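August, just past nine at night

We have a washer again! After all those weeks of hauling bags down to the laundromat on Prinodmont Street I could hug the thing. I may have, a little, when Gopinath had gone into the kitchen for the measuring tape. We were both silly with relief. He wanted to check whether a shelf would fit beside it, and no, of course it won't, but he measured twice anyway and wrote 21 on his hand. 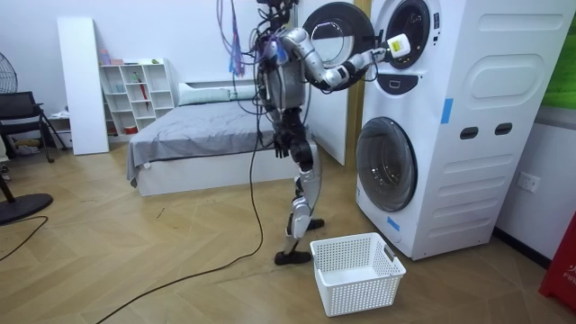 I love having two machines in one tall tower. My whole life it's been a washer in one corner and everything else wherever it would go, and now there's one neat white stack and I get my floor back, all that lovely herringbone I'd half forgotten about. The upper door swings open to the left, with its round window in a dark gray ring, and it's at a height where I don't have to fold myself in half. Aliki says I'll be bored of it by October. I will not! I phoned Noeline too and made her listen to the door click shut (she was very patient, she was trying to cook).

I'd saved up the delicate things for ages, too scared to trust them to the laundromat, so those came first. The Lerby soap smells of pears and I used too much, as usual. Sorting went out the window pretty fast, I was so keen to get going.

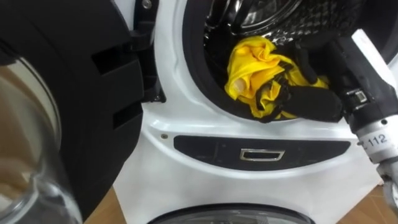
p. 176

New page, the pen was leaking through the last one. So, the yellow! I'd forgotten how shiny it is, it looks like something from a costume trunk all crumpled up against that dark rubber ring. And there I had black tangled in right beside it, which my mother would have had words about. I'm going to make two piles from now on, I swear it. The inside of the drum is so pretty, all little holes and bumps, silvery like a cheese grater somebody polished.

Made tea, forgot tea, found tea. Vangelis texted to ask if he can bring his curtains over. He can, but only if he brings the walnut cake.
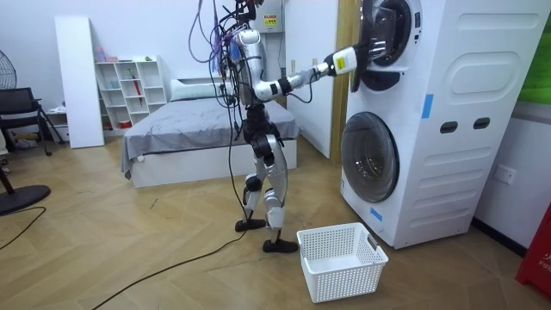
For tomorrow

Sheets first, then towels.
White basket stays on the floor by the machines, not in the bedroom!
Ask Gopinath for his tape back (mine, in fact).
Less soap.
Call Polyxeni about the ironing board before she gives it to someone else.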